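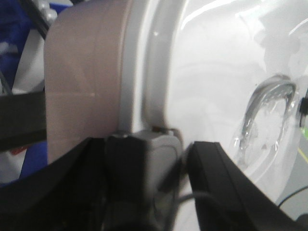

View from the wrist, with a clear plastic bag lying against the white surface beyond the fingers.

Sinéad Hegarty has spent most of this year teaching a robot arm to handle things in plastic bags. She does it with a hand controller, one try at a time, from a desk in a rented unit in Vundthorpe. The project is called Danko, and when I visited it had 2251 recorded demonstrations, most of them hers.

"People picture me typing," she says. "I type very little. I move my hand, the arm moves, and it gets saved."

She started in March with the other method, standing next to the arm and pushing it through the motion by hand. She liked that it was quick to learn. Her trouble was that her own arms kept getting into the recordings, and that the arm was stiff near the end of its reach, so the motion slowed down just where it mattered.

"You pull on it and you think you're being smooth," she says. "Then you play it back and there's a jerk every time you changed your grip."

The remote setup, which the team calls Pomier, took longer. Hegarty says she was bad at it for 11 days. The delay is small, but she had to stop correcting too early, and she had to learn to judge distance from the wrist view, where the fingers fill the bottom of the picture and hide part of what she is reaching for.

Bags are harder than bare parts, she says. The film wrinkles, it shines, and the edge of the bag is not the edge of the object inside. Her habit is to come in slowly with the fingers open, wait a moment, and close only when she is sure she has more than film between them. She leaves the wait in the recording.

"If I trim it out, the robot learns to rush," she says.

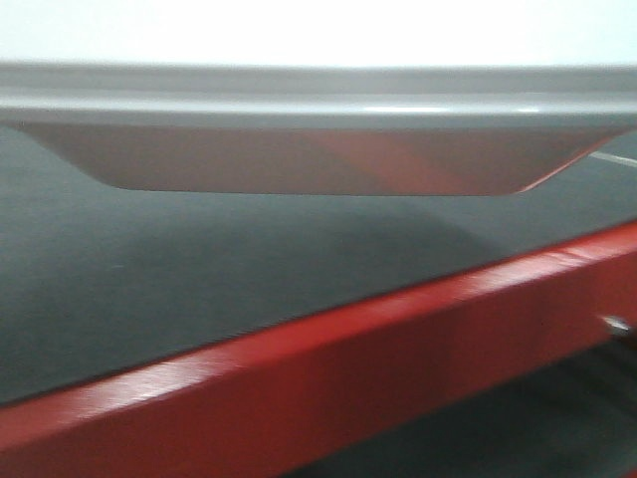
A fixed view goes into the training data along with the wrist view, and Hegarty checks it before each session. She uses landmarks to see whether the camera has been bumped. With the one on her screen during my visit, she ran a finger along the red rail and stopped at the bolt head near its right end. If the bolt drifts out of place, or the rail sits at a different slant below the gray panel, she fixes the mount before recording anything.

That rule came from a bad week. A set of 395 demonstrations had been recorded after a camera was knocked, and she did not notice until Ourania Tsakiris, who trains the models, asked why the results had dropped. They threw out the whole set.

"I thought we could save half," Tsakiris told me. "We tried. It was faster to do them again."

The two of them disagree about mistakes. Tsakiris wants some in the data, such as a missed grasp followed by a second try, so that the robot has seen how to recover. Hegarty finds these hard to do on purpose. A faked miss looks faked, she says, so she keeps the real ones and marks them in the log.

I asked how long she can drive before her work gets worse. She said 40 minutes – less after lunch – and then she takes a break or hands over the controller. The next task is putting bagged parts into trays for Broltlow, and she has not recorded any of it yet.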